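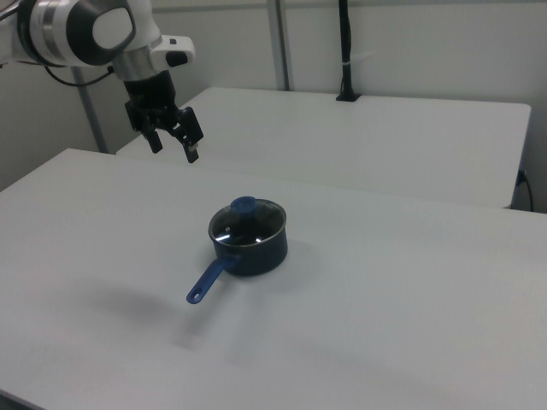 Drukar small saucepan with glass lid, blue handle

Sold by Schwerdtfeger Kitchen Supply. Page notes by Rosalba Melis, cookware buyer.

I have bought a lot of small saucepans for this shop and I don't get excited about them. This one is dark navy outside, close to black in most kitchens, with a long royal blue handle and a round blue knob on the lid. The maker's leaflet calls it "a new way to simmer." It is a saucepan. It will heat soup.

What you get
Pan, single handle, dark interior
Clear glass lid with a metal rim
One care leaflet, mostly adjectives

Capacity
The leaflet says 1 quart. I filled it with a measuring cup and would call 700 ml the working limit, and that is with the lid on and your eye on it. Two bowls of soup, or oatmeal for one hungry person. If you cook pasta for a family you are on the wrong page - look at the Didum stockpots.

The handle
It's long for a pan this size. There's a hanging hole at the far end, which I like, and molded ridges down near the pan where your hand wants to go when you pour. Drukar says the handle "stays cool." On our electric test burner it was fine to hold after 11 minutes at medium. I wouldn't leave it hanging over a gas flame, whatever the leaflet says, and I wouldn't put it in the oven at all.

A long handle also makes a light pan tippy. Empty, on a narrow gas grate, ours rocked a bit. With water in it, it sat still.

The lid
Glass lids are useful and also the first thing people break. You can see whether the rice is boiling over, until the steam fogs everything up and then you can't. The knob is easy to grab with a folded dish towel. Check the screw under it now and then. Ours needed a quarter turn after almost 14 washes.

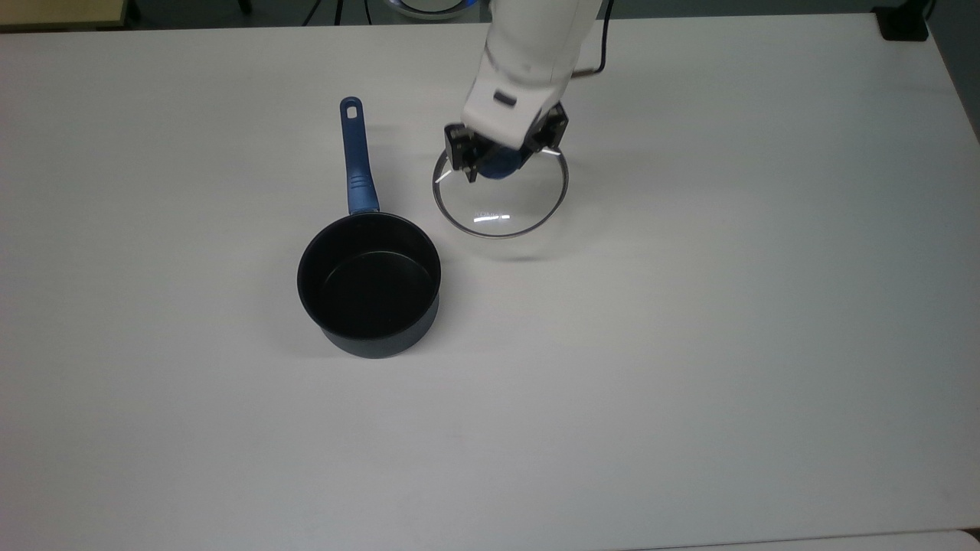
Can I buy the lid by itself if I break it?
Replacement lids are a special order through our Flernolholm warehouse and take 3 weeks, sometimes longer in December. The knob can be ordered separately.

Cleaning
Drukar says dishwasher safe. I say wash it by hand. I have seen too many dark interiors go gray and patchy on the bottom rack, and the warranty doesn't cover "change in appearance," a phrase you should read twice. Wood or silicone spoons only, no steel wool.

Warranty
One year, pan body only. Lid and knob are excluded.

Would I buy it?
At the regular price, probably not. The plain Didum one does the same job without the blue. On sale, for a dorm or a second small pan, sure. Returns are accepted unused, with the leaflet, which you may keep if you can find a use for it.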